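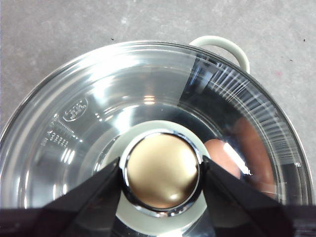
Slide 1. Title: Lids, or what glass does to a planner

Hello everyone, and thanks for coming to the software track when there is a perfectly good hardware track with snacks next door. I work on the manipulation stack at Rosstead, mostly the bit between "the camera saw something" and "the fingers closed on it". I'm going to talk for twenty-five minutes about putting a gripper on the knob of a pot lid, and I could happily do two hours.

(Leave the title slide up while people sit down. Don't start the timer until the door is shut.)

The view is from the wrist camera, with the fingers on either side of the knob. Keep that picture in your head, I'll come back to it for nearly every section.

Slide 2. Why lids

We started with blocks, like everybody. Then cups, then boxes. Our stack was doing well on all of those and we were getting comfortable, so we went looking for a household object that would upset it. A glass lid on a pot upset it beautifully!

Look at what the camera has to cope with. White glare across the glass, rings of light running round the slope, a chrome ring round the knob that reflects light and dark bands, and then things inside the pot showing through, brown and orange and bent out of shape. A depth sensor has a dreadful time with this. The glass gives you holes, or it gives you the depth of whatever is underneath, or now and then it gives you a lovely smooth surface floating in a place where there is no surface.

The knob is the one bit that behaves itself. It's opaque, it's round, it's a brass-gold colour and it stands proud of everything. So the whole approach comes down to trusting the knob and being suspicious of the rest.

(Pause. Ask who has had a depth camera see through a window. There will be hands.)

Slide 3. The stack in one picture

Four processes, all talking over a plain message bus:

Perception, which gives us a knob pose and a confidence.
The world model, which we call Orkov. It holds what we believe and how old each belief is.
The planner, Laskowska, which turns a belief into a path.
The controller, which runs on its own machine and doesn't care about anybody's feelings.

I want to spend most of the time on Orkov and the controller, but let me do perception first, as the rest won't make sense otherwise.

Slide 4. Perception: find the circles

Our first detector was a learned one, trained on a great pile of kitchen objects. It was very good at saying "lid" and quite bad at saying where. It would draw the mask round the glare, or it would include half of what was in the pot.

The version we use now does something older. It asks the network only for a rough region, and inside that it fits ellipses. On this lid you get a feast of them: the knob, the chrome ring, the pale disc underneath it, the lid's metal rim. They should all share a centre line. If the fits agree, we believe them. If one of them wanders off, it was probably a reflection and we drop it.

That agreement check is forty lines of code and it did more for us than the previous three months of retraining. I'm a bit embarrassed by how pleased I was.

(If short of time, skip the next paragraph.)

One snag: highlights on curved glass love to look like circles too. They curve round the lid along with the real edges. What gives them away is motion. Move the wrist a little and a real edge moves the way geometry says it should, while a highlight slides. So we ask for a small sideways wiggle before we commit, and compare the fits before and after.

Slide 5. The maker's mark problem

A small one, but I love it. There's an oval logo moulded into the glass on the left slope, with a row of little raised characters below it. Our keypoint tracker adored that logo. Lots of sharp corners, high contrast, what's not to like?

The trouble is that it's on the slope, and the tracker had assumed a flat patch. Every time the wrist turned, the tracker explained the change by tilting the whole lid. Orkov then believed the lid was sitting crooked, and Laskowska very sensibly planned a tilted approach to a lid that was perfectly level.

The fix was to give every keypoint a surface to live on. Points on the slope now get a cone, points on the knob get a dome. We keep the logo points for one thing only, which is spin about the knob's axis. The knob itself is round and can't tell you that.

Slide 6. Orkov: beliefs with a sell-by date

Right, my favourite part.

Once the fingers are round the knob, they get in the way of the view. You can see it in the opening picture: two black fingertips against the chrome ring and a dark band of gripper along the bottom, with part of the pale disc hidden behind it. The closer we get, the less we can see of what we need, and this is true of every wrist camera I have ever used.

Early on, perception would keep publishing through all of this. It would lose the lower half of the ring, fit an ellipse to what was left, and report a centre that had crept away from the fingers. The controller would chase it. From outside it looked as if the arm was nervous.

Orkov now tracks which parts of the object we expect to be hidden, given where the fingers are. We know our own gripper's shape, so we can draw it into the predicted view and say "don't listen to anything from in here". The remaining evidence gets weighed by how much of each circle is left. And every belief ages. A knob pose that nothing has confirmed for 200 milliseconds starts to widen, and the planner can see it widening.

(Show the ageing plot. Point out the flat section, someone always asks. It's where the arm was holding still.)

The nice thing about making the age visible is that people stopped writing their own little timeouts all over the code. We deleted 19 of them in October. Nineteen! Each with its own magic number and its own comment saying "temporary".

Slide 7. Laskowska: planning round a handle

Now the planner. At the upper right there's a loop handle sticking up and out from the side of the pot. It's just outside the lid's rim, and for a straight grasp from above it's no bother at all. For a wide wrist with a camera bolted to it, coming in at the wrong turn, it can be a lot of bother.

Since the knob is round, we're free to pick any turn about its axis. That's a gift to a planner, and we were wasting it by always using whatever angle the arm happened to arrive with. Laskowska now samples turns, throws out those where any part of the wrist comes near the handle, and then ranks what's left by two things: how comfortable the joints are, and how much of the knob the camera will still see at the moment of contact.

That second term surprised us. We'd added it as a tie-breaker. It ended up mattering more than the first, and when we turned it off for a comparison the last few centimetres got visibly worse.

We also plan the lift before we accept the grasp. There's no joy in a lovely grip on a lid if the only way up goes through the handle.

Slide 8. Control: the last centimetre

Closing on a smooth round thing with two tapered fingertips is a centring problem. If one side touches first, it pushes the lid sideways, and a lid resting on a pot will slide if you let it.

So the controller treats closing as a conversation between the two sides. Both fingers are driven by one motor on our gripper, and we can't move them separately. What we can do is move the whole hand. At first contact we stop closing, look at the sideways force at the wrist, and shift the hand until it drops. Then we close a bit more. It takes a handful of cycles and it's over before you've noticed it happening.

The gains took ages. Stiff gains and the lid skates about. Soft gains and the hand drifts off politely and never grips. We got there by logging every attempt and replaying the force traces against a new controller offline, and that brings me to tooling.

Slide 9. Gamthorpe: the tool we should have built first

Gamthorpe is our replay viewer. You give it a log, it gives you the wrist video, the fitted circles drawn on top, Orkov's belief and its age, the planned path and the force trace, all on one scrubber.

Before we had it, a failure report was someone saying "it did the thing again". Now it's a link to a moment. We've got 107 saved moments, each with a sentence about what we think went wrong, and every change to the stack has to be run against the lot before it's merged. Some of those sentences have turned out to be wrong, so there's a field for corrections as well.

Things in Gamthorpe I'd copy into any project:

Show the belief next to the measurement, never only one of them.
Colour by age. Bright is fresh, grey is stale.
Let people type notes straight onto the timeline.
Make it start in under two seconds, or people will go back to print statements.

(Live demo if the projector is behaving. Recorded version is on the desktop, same folder as these notes.)

Slide 10. What still beats us

Plenty! Steamed-up glass. Lids with a flat handle in place of a knob, which take away our free choice of turn. A very shiny knob in a very bright room, where the fits agree with each other and are all wrong together, and our lovely agreement check waves them through.

I'd also like perception to make use of what's visible through the glass, instead of treating it all as noise. There's something rounded and brown just past the right fingertip in the opening picture, and something longer behind it. At the moment Orkov has no idea either of them exists. Knowing the pot has things in it before you lift the lid seems like a handy thing for a robot to know.

Slide 11. Questions

(Go back to the title slide for this, it gets better questions than the thank-you one.)

Likely ones:

Why not polarising filters? We tried one. It helped at some angles, cost us light at all of them, and the wrist turns.
Does it need the exact lid model? No, the circle sizes are estimated on the spot. The gripper model does have to be right.
Is Gamthorpe available? The log format is written up and I'm glad to share it. The viewer needs a tidy first.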